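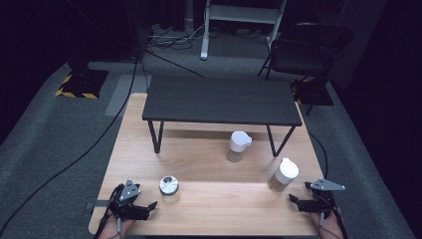
What does Fustidora do?
We supply refillable jars and lids for dry kitchen goods, and we set out the shelves they stand on. Customers are small cafés, school kitchens and households.

The company was started by Catarina Teixeira and now has 12 staff. Stock is held at the Hamdan unit, where orders are packed and returned jars are checked before resale.

Range
Clear jars are sold in four body sizes, the largest holding 500 g of ground coffee. Lids are ordered separately. The Tirketti lid has a pouring spout and suits sugar and milk powder. The Grikik lid is plain and suits anything taken out with a spoon. Lids do not fit across sizes unless marked on the base.

Shelf layout
Layouts are drawn to the customer's own measurements. Low raised shelves are specified where worktop depth allows a second row. Short jars go to the front. Minimum clearance above a closed lid is 4 cm.

Orders and returns
Trade orders start at 18 jars. Unused jars may be returned with their lids. The unit closes for stocktaking in December.

Page last revised 28 June 2021.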